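Remero strawberry growing kit, six months on
Reviewed by Brahim Ashour, 08/12/2020

I don't trust growing kits. Most of them are a bag of compost you could have bought for a third of the price, sold in a nice box. The Remero got a place on my plot only because my neighbour at the Hurnden allotments had ordered two and wanted shot of one.
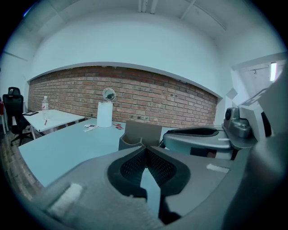
For 45 pounds you get a raised trough on legs, a liner, a bag of coir, a drip line with a small reservoir, a sachet of feed and a voucher for bare-root plants. The voucher gives you a choice of two varieties, both everbearers. If you wanted a proper June fruiter, as I did, you have to buy your own.

The trough is the good part. It stands at a sensible height, the legs bolt on without a fight, and the front lip is rounded so the trusses hang over it without kinking. On my home-made planters I lose fruit every year to stems bent over a sharp edge. I lost hardly any here.

The coir is less good. The leaflet says it swells to fill the trough. Mine came up well short of the rim, and the crowns sat so low that the air barely moved round them. I topped it up with a bag of Pindmont fruit compost and replanted the lot, a job I could have done without. If you buy the kit, get the extra bag first and plant once.

Then the drip line. Remero makes a lot of this on the box and I can't see why. The end nearest the reservoir was always sodden and the far end always thirsty. Two plants at the wet end went with what looked like crown rot. Raising the reservoir on a brick helped a bit - it should not need a brick. By July I had pulled the line out and gone back to a can.

As for the crop, the box promises "up to 600 berries a season", and "up to" is doing a great deal of work there. I kept a note of weight and stopped at 300 grams in the best week, which is fair for a trough this size and nothing to shout about. Flavour was decent when the fruit was left on until fully red, watery if picked a day early. The later berries were small and rather seedy.

Spares are another sore point. A replacement liner is listed as part 1711 and was out of stock each time I looked. Nguyen, the garden shop on the main road, will cut you a piece of pond liner that does the same job for a few pounds.

Would I buy one at full price? No. I'd pay for the trough on its own if they sold it that way, and they don't. If yours comes second-hand, keep the trough and bin the pipework.

Two and a half stars. The plants are still in it over winter, tidied of old leaves, and I'll add a note if the legs rust.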